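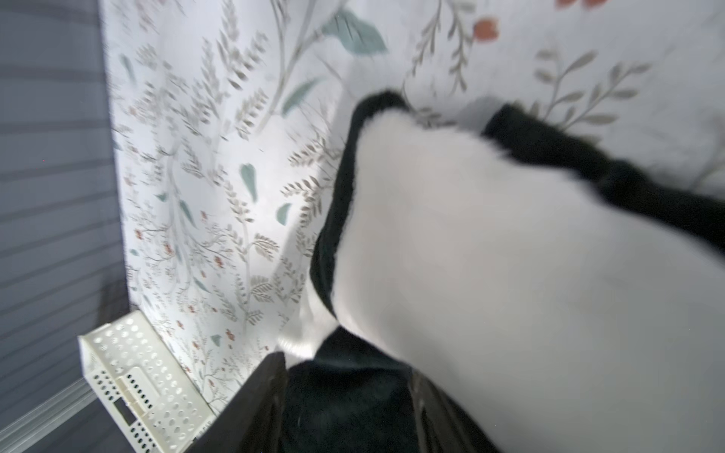
Ilze Ramanauskas wrote back overnight to say that I had the damping wrong, that a long-case movement hung on a stud wall will never hold rate however well the pendulum is compensated, and that I should stop touching the rating nut until the case is fixed to something heavier than drywall.

24 May 2023

She is probably right about the wall. I had put the daily variation down to temperature, and the temperature log does not support it. The hall moved by less than two degrees over the whole of last week and the clock wandered both ways, gaining one night and losing the next. A steel rod should lose when warm and gain when cool. Mine did as it liked.

Test this morning. Stood a glass of water on top of the case with the pendulum running. The surface showed a fine standing ripple in time with the swing. Stopped the pendulum, waited, ripple gone. Started it again, ripple back. So the case is moving, and the energy for that comes out of the pendulum. Ilze suggested the glass in her first message and I ignored it, as I thought the hooks were into solid framing. One is. The other is in a plastic anchor, and I could turn it with my fingers.

Took the movement off the seat board before lunch. Weight off first, then pendulum, then dial, then the two seat board bolts. The plates are marked Brunthorpe on the back in small capitals, with 884 stamped below. I had read this as 334 until I cleaned it with a brush and some naphtha. Corrected in the notebook. I will have to write to the man with the register again and apologize for wasting his time.

Pivots: third wheel rear is dry and slightly scored. Escape wheel front is good. Pallet faces have a wear track on the entry side, just deep enough to catch a fingernail. The previous repairer moved the pallets sideways on the arbor to present fresh metal, which has been done once already and leaves no room to do it again. Refacing is beyond me. That goes in the box for July, when Ilze has her bench back.

Oil. I have been using Skalletti light on everything, which she also objects to. Her view is that it creeps. I looked at the front plate under the lamp and there is a halo around each sink on the lower train, so it has crept. She uses Fistlow on the slow end and keeps the light oil for the escapement only. I ordered a bottle. It cost more than I wanted to pay for something applied with a pin.

Afternoon on the wall. Found the second stud by drilling small pilot holes at skirting height, where the patching will not show. It is 15 inches from the first, not 16, which explains why every hole I drilled last fall hit nothing. Cut a length of oak to span both studs, countersunk four screws, and bolted the case to the oak at the top and bottom. Packed the foot with a thin shim on the left side. The level now reads true in both directions.

Refitted the movement with the old oil cleaned off and fresh on the pivots only. Left the third wheel as it is for now. Set in beat by ear, then checked with the phone app, which gave a beat error I could not improve on by bending the crutch any further. Repeated the water glass. No ripple that I can see, though I only had the hall light by then.

Rating nut: turned it back to the pencil mark, where it was before I started interfering. One full turn is supposed to be worth 30 seconds a day on a pendulum this length. I have not confirmed it on this one and Ilze says not to try until the case has settled for a week.

Started against the radio pips at seven. Will read it at the same hour each evening and write the figure down without adjusting anything. New page ruled for it, columns for error, hall temperature and pressure.

Still to do: replace the plastic anchor hole with filler, find the missing dial washer (brass, last seen on the towel), reply to Ilze.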